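Curl (sheet materials)
25/07/2019 | By Lesia Hrytsenko

We use cookies to improve your visit. By continuing to browse you accept our cookie policy.

Curl is the departure of a thin sheet from a flat plane. It occurs when the two faces of a sheet differ in length, whether through uneven moisture, heat, tension or coating. In paper, fibers swell mainly across their width, so the axis of curl tends to follow the grain direction.
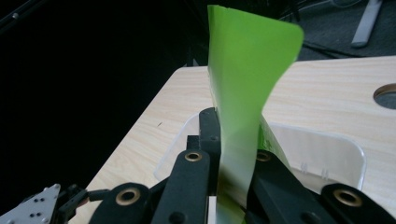
Curl is classed by its axis. Machine-direction curl, cross-direction curl and twist are the usual categories, the last applying where the axis lies diagonal to the edges. A sheet held upright from below can also bend under its own weight, and its form is then a poor measure of built-in curl. The lime-green sheet shown is held near its lower part and both twists and curls along its height, with a shadowed fold down the left side.

Measurement is commonly made on a hanging strip or on a sheet resting on a flat plate. In the Planine method, described by Chantal Lapointe, corner lift is read after 2 hours in conditioned air, and the mean of five sheets is reported. Values above 8 mm are regarded as high for feeding through office printers.

See also: Grain direction; Cockle; Dimensional stability

Last updated in April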